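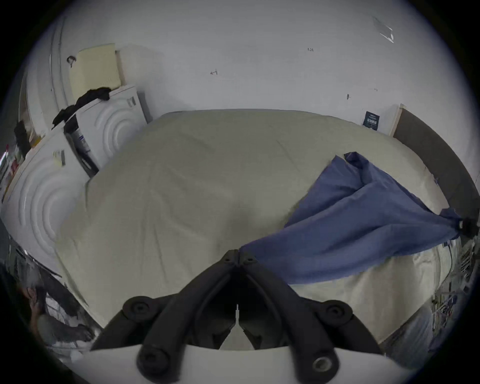

Folding the blue one

2018-02-10

I fold the big things on the bed now. The table is too short, and the floor means washing everything again. The blue cloth was the last of the pile and the most creased, so I laid it over the right half of the mattress and worked from one corner.

Pull it tight first, corner to corner, then smooth the long folds out toward the sides. A small clip holds the far end. I bought a bag of clips at Coteck in July for 3 dollars and have used them for everything except what they were meant for.

The fitted sheet underneath is the greyish-beige one. It wrinkles as soon as you lean on it – I have stopped minding. Evanthia Raptis wrote to ask whether I iron mine. I don't.

Still on the list for the bedroom: find a place for the wooden board behind the headboard, and wipe the marks off the wall. The pillowcases can wait until the next wash.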